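Torness desktop teardown notes — README
Maintainer: Réka Szalai
Last edited: 2020-09-11

What this covers
Notes and pictures on the insides of old office desktops, kept for people deciding what to reuse. The parts list came from Virkard with 3667 lines. I would not trust a line of it without opening the case.

Processor and memory
"Complete" on the Virkard list can mean anything. Look for a processor in the socket and memory beside it before you write the word down. A silver processor and two blue modules are easy to spot once the side is off.

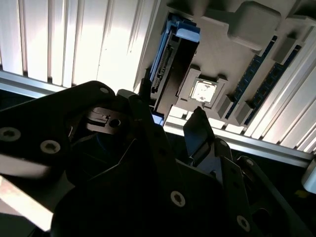

Case and wiring
Sellers like to say "clean". I log scuffs and dust on the outer panel anyway, and I don't treat a tidy bundle of wires as proof that a power supply is good.

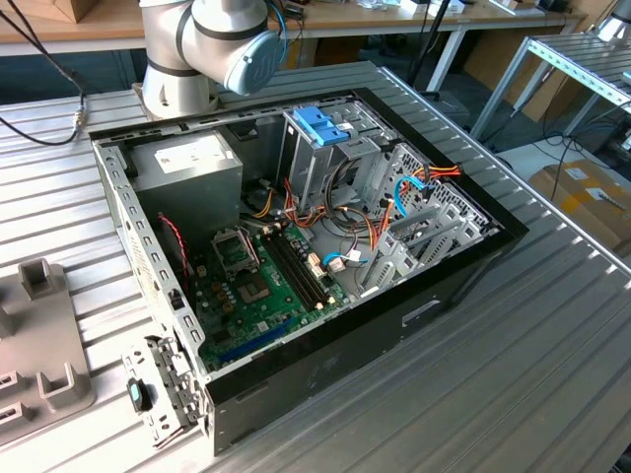 Case on its side, cover off, no cooler on the socket. Memory slots appear empty.

Drives
Gergely Fekete wants capacity taken from the drive label. Fine, but a label is a claim — it says nothing about health. The WD drive in its blue carrier reads 1.0TB, so that goes under "label" and the "tested" column stays blank.
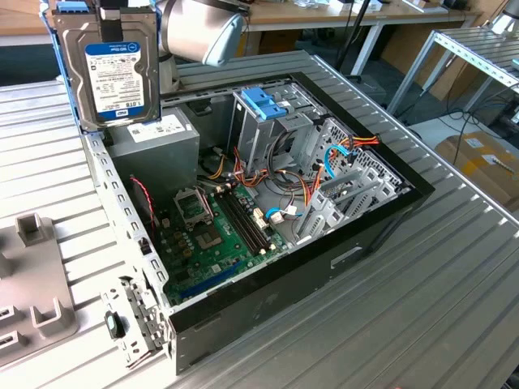 Known gaps
No power-on results. Small print on the power supply labels is not transcribed. Loose brackets are not matched to a case.

Corrections
Send them to Jenő Sipos, with the line number.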